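Gidmont open day - is the simulator demo worth the trip?

Kobina Asante
Going in September with my dad. Their page has stills of a simulated kitchen, like this one.

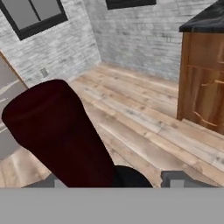 Gripper and dark red cylinder, simulated room

Do they explain much?

Kojo Kwofie
Yes, if you get the 38 minute session. Ask about the view over the worktop - ours covered it well.
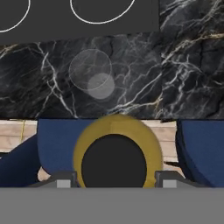

Gripper open at the yellow-rimmed object

Jurkholm
went last year, parking was 5 quid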